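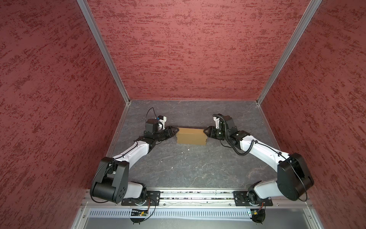
Page last changed: Friday, January 19, 2018

Pudside Unit 2: packing room and stores, fire and general safety inspection
Inspected by: Haziq Halim
Form: Etik general premises, short version

1. Escape routes
Rear corridor clear. Front door opens fully. OK.

2. Fire doors
Door to stores does not close onto the latch without a push. Closer to be adjusted. ACTION.

3. Extinguishers
All in date and on their brackets. The CO2 unit by the switchboard has no sign above it. Sign to be ordered from Jaber. ACTION.

4. Emergency lighting
Monthly flick test done. Lamp 14 slow to come on, then held. Check again at the April full-duration test.

5. Racking
Load notices fitted on bays 1 to 8. Bay 8 upright has a shallow dent at fork height, measured and within the green limit. Leave in use and look at it weekly.

6. Storage of packaging
Flat cartons stacked below the marked line. Stock card reads 1,192, against an agreed upper limit that is not written on the card. Add it. Offcuts and tape cores go out at the end of each shift.
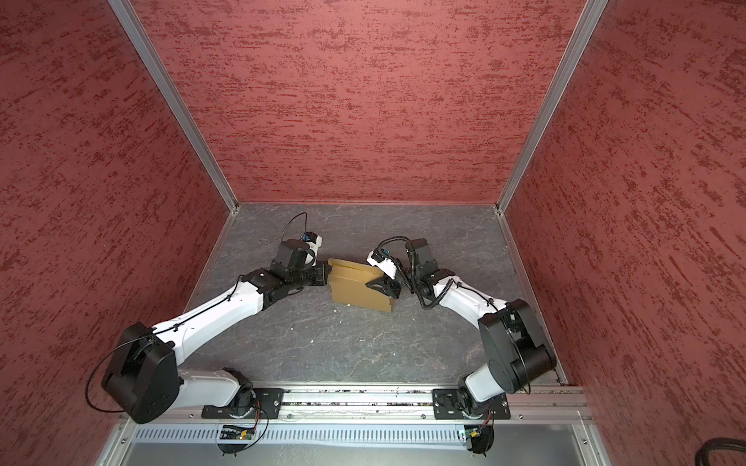

Carton lying flat, Pudside.

7. Electrical
Fixed wiring report on file. Portable test labels in date except for the Womano kettle in the mess room. Taken out of use until tested. ACTION.

8. First aid
Box complete apart from eyewash, two bottles short. Reordered.

9. Floors
Dry at time of visit. Mat at the goods entrance curls at one corner and should be replaced.

Items marked ACTION stay open until signed off by the inspector.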